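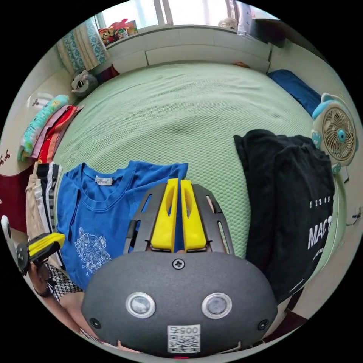

Pinza manual Burik: preguntas frecuentes sobre puesta a punto y mantenimiento

Última revisión: 16 de julio de 2020. Válido para el firmware 211 y posteriores.

¿Qué hay que comprobar antes de la primera toma de una sesión?

Con la pinza apagada, pase un paño de microfibra seco por las dos ventanas de sensor de la cara posterior. Compruebe que los dedos amarillos cierran paralelos y que el código QR de la etiqueta se lee con el terminal. Encienda después la unidad y espere a que termine la autocomprobación antes de mover los dedos. Si se trabaja con dos pinzas, repita el proceso con la segunda y registre ambas en la misma sesión de Dinari.

¿Se puede trabajar sobre una cama en vez de sobre la mesa de pruebas?

Sí. Para prendas es una superficie admitida. Una colcha con relieve, de tipo gofrado, no requiere ningún ajuste. Extienda las camisetas con separación suficiente para que los dedos entren entre ellas sin arrastrar tejido, y mantenga los cables fuera del recorrido de la mano.

¿Cada cuánto se recalibra la apertura?

Cada 40 tomas, o antes si la pinza ha sufrido un golpe. El procedimiento es el siguiente:

1. Cierre los dedos sin objeto y guarde el cero.
2. Abra hasta el tope y guarde el máximo.
3. Cierre sobre la galga de 2 mm y anote la lectura.
4. Si la desviación supera la tolerancia de la hoja de servicio, repita desde el paso 1.

La galga se pide con la referencia 224.

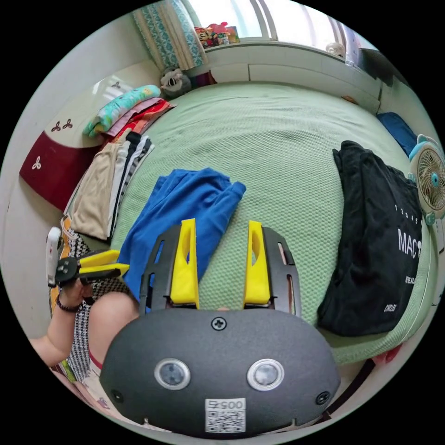 Trí Tôn advierte de que el cero no debe guardarse con tela entre los dedos, aunque sea un pliegue fino: la lectura se acepta sin aviso y el error aparece después, al procesar las tomas.

¿Cómo se limpian los dedos?

Retire las pelusas de las aberturas alargadas con un pincel seco. No utilice alcohol ni aire a presión. Las fibras de algodón tienden a acumularse en la base, donde los dedos se unen a la placa ranurada, y dificultan el cierre completo.

¿Qué tornillos puede tocar el usuario?

Solo el de estrella situado en el centro del borde superior de la carcasa, y únicamente para reapretarlo. Los laterales los manipula el servicio técnico de Tretalton.

El código QR no se lee. ¿Puedo sustituir la etiqueta?

Solicite un duplicado. La lectura funciona también con la etiqueta invertida, de modo que no hace falta girar la pinza. 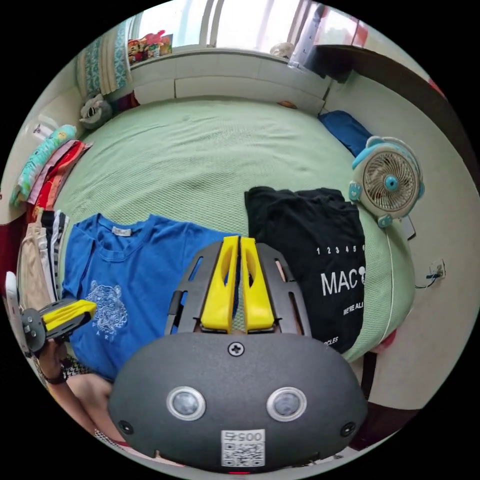 Tiago Frade pregunta si, al cambiar los dedos de una pinza, hay que recalibrar también la otra. No es necesario: cada unidad guarda sus propios valores. Sí debe cerrarse la sesión y abrirse una nueva.

¿Dónde se envía una unidad averiada?

Al taller de Peixoto, con los dedos montados y el parte de avería dentro de la caja.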